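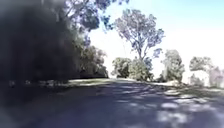
Matěj Kováčik

A **shaded path** (also *shade walk* or *green walk*) is a paved walking route laid beneath or beside trees, so that the canopy covers much of the surface during the warmer part of the day. Shaded paths are found in parks, botanic gardens, school grounds and along creeks, and they're among the best-loved features of any public garden. On a bright day the paving can be nearly black at one side and speckled with sunlight at the other, with open grass glowing past the next bend.

## Dappled light

The pale patches that fall on a shaded path are known as dappled light. They form where sunlight gets through gaps between leaves, and their soft edges come from the width of the sun itself. When a gap is small and high enough, the patch on the ground is a blurry image of the sun – round when the sun is overhead, stretched into an oval when it's low. During a partial solar eclipse the same patches turn into hundreds of little crescents, a wonderful sight that needs no equipment at all!

Dark paving shows the effect best. On a blue-grey surface the light stands out sharply, while on pale gravel or concrete much of the contrast is lost.

## Planting

The overhead layer usually comes from trees with branches that spread well out over the path. Lower branches are often pruned away to leave headroom, though many gardeners keep a few light, twiggy ones for the pattern they make against the sky. Rounded shrubs or small trees are a favourite choice at bends, where they hide the next stretch and make even a short walk feel longer.

Ground beneath dense foliage is dry and dim, and ordinary lawn grass struggles there. Low, shade-tolerant plants are used along the edge, and mown grass is kept for the open strips between the trees. The change from deep shade to sunlit grass is one of the real pleasures of this kind of garden, and designers will sometimes shift a path by a metre or two to get it right.

## Surfaces

Asphalt, concrete, brick and stone are all used. Asphalt is cheap and smooth for wheelchairs and prams, but roots growing close to the surface can lift and crack it. Brick and stone can be taken up and relaid over a root, which makes repairs slower but kinder to the tree.

Shade also keeps paving damp. Moss and algae grow readily on the darker side, and fallen leaves should be swept up before they turn slippery. Sudden changes from glare to shadow can hide a raised edge, so level joints matter more here than on a path in full sun.

## The Zuscombe walk

The shade walk at Zuscombe runs for 528 metres and has 17 bends, none of them sharp. It was laid out by Sandrine Marchal, who drew the route after following the shadows across the site for a whole summer and marking them with string. The first 300 metres pass under mature trees, and the rest crosses younger planting that is filling in beautifully.

Her planting notes, later edited by Florian Royer, recommend walking any proposed route in February as well as in winter – the two visits can feel like two different gardens. The notes also describe a shorter walk at Forkdale, where the trees stand on one side only and the shade slides off the path by mid-afternoon.

## Related forms

An *avenue* has trees in regular rows on both sides and is generally straight. A *pergola walk* gets its shade from climbing plants on a built frame. A *woodland track* is usually unpaved and follows the trees as they already stand.

## See also

- Canopy cover
- Pinhole image
- Root barrier
- Understorey planting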